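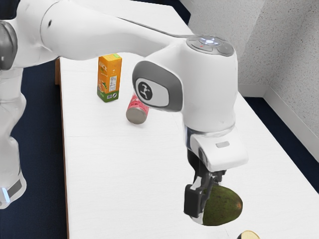
An avocado held just above a white table.

Why Some Fruits Ripen After They Are Picked

A fruit is the part of a plant that holds the seeds. It grows from the flower. When the seeds inside are ready, the fruit changes so that animals will want to eat it. It may get softer or sweeter, and its skin may change color. This set of changes is called ripening.

Some fruits can ripen only while they are joined to the plant. Others can finish the job on a kitchen counter. Scientists have a name for each group.

Two groups of fruit

Fruits that keep ripening after they are picked are called climacteric fruits (say "kly-mak-TER-ik"). Bananas, pears, peaches, tomatoes, mangoes and avocados belong to this group.

Fruits that stop ripening when they are picked are called non-climacteric fruits. Grapes, cherries, strawberries, lemons and oranges belong to this group. A sour grape that is picked today will still be sour next Wednesday. It may get softer, but it will not get sweeter.

The avocado is an odd member of the first group. It usually does not get soft enough to eat while it hangs on the tree. A grown avocado can stay on the branch for weeks, and in some kinds for months, and remain hard. Softening begins after it is picked or falls. Growers use this fact. They leave part of the crop on the trees and pick it when they have buyers.

Mature and ripe

These two words do not mean the same thing. A mature fruit has finished growing. A ripe fruit is ready to eat. An avocado can be mature and as hard as a wooden ball.

If an avocado is picked before it is mature, it will not ripen well. The flesh turns rubbery and the skin wrinkles. Growers need a way to tell, and looking at the outside is often not enough. One test is to dry a small piece of the flesh and weigh it before and after. As an avocado matures, it holds more oil and less water. The dried piece shows how much of the fruit was water and how much was everything else.

A gas that carries a signal

Ripening is started by a gas called ethylene (say "ETH-uh-leen"). The fruit makes this gas itself. In the small amounts that one fruit gives off, people cannot see or smell it.

Ethylene works as a plant hormone. A hormone is a chemical that carries a message from one part of a living thing to another. The message here is "start ripening." Cells in the fruit have parts called receptors, and the ethylene fits onto them. The cells respond by making enzymes. Enzymes are proteins that speed up chemical changes.

In climacteric fruits, ethylene also tells the fruit to make more ethylene. The amount rises quickly. The fruit uses more oxygen at the same time and gives off more carbon dioxide. This rise in breathing is the "climacteric" that the group is named for.

What the enzymes do

Different enzymes do different work.

Softening. Each plant cell has a stiff wall around it. Neighboring walls are held together partly by a material called pectin. Enzymes break down the pectin and parts of the walls. The cells then slide apart more easily when the fruit is pressed.

Sweetening. Many fruits, such as bananas, store starch. Starch is a long chain of sugar units and does not taste sweet. Enzymes cut the chain into sugars. Avocados store mostly oil in place of starch, so a ripe one tastes rich and not very sweet.

Color. Green color comes from a substance called chlorophyll. In many fruits the chlorophyll breaks down during ripening and other colors show. Some kinds of avocado turn from green to nearly black. Other kinds stay green even when ripe. For those kinds, color is a poor guide, and a gentle press near the stem end is a better one.

Why the temperature matters

Enzymes work slowly in the cold. A fruit in a refrigerator makes less ethylene and changes more slowly. This is why ships and trucks that carry fruit are kept cool.

Too much cold causes damage. Bananas that get too cold turn gray-brown on the outside and may not ripen properly. Hard avocados can be harmed as well. It is common to let them ripen at room temperature and move them to the refrigerator when they are soft.

Some companies use ripening rooms. These are closed rooms where the temperature and the amount of ethylene in the air are controlled. At the Kavbridge fruit depot, ripening room 2 holds 513 crates when it is full, and the larger room next to it holds 737. Fadime Demirtaş checks both rooms at the start of her shift. She reads the temperature and the gas level, then presses fruit from crates near the door, the middle and the back wall. Air does not move evenly in a full room, and fruit in one place can be ahead of fruit in another.

Test it yourself

You need three hard avocados from the same store, one banana, two paper bags and a notebook.

1. Put one avocado in a paper bag with the banana. Fold the top over.
2. Put the second avocado alone in the other bag. Fold the top over.
3. Leave the third avocado on the counter with no bag.
4. Keep all three in the same room, out of the sun.
5. Press each one gently with your thumb once a day, at the same time of day. Write down hard, a little soft or soft.

The bags hold some of the ethylene near the fruit. The banana adds more. Before you begin, write down which avocado you expect to soften first. If your results are different, check whether one avocado felt softer than the others on the first day.

Words to know

Chlorophyll: the substance that makes plants green.
Enzyme: a protein that speeds up a chemical change.
Ethylene: a gas that starts ripening in many fruits.
Mature: finished growing.
Pectin: a material that helps hold plant cells together.
Starch: a long chain of sugar units, used by plants to store energy.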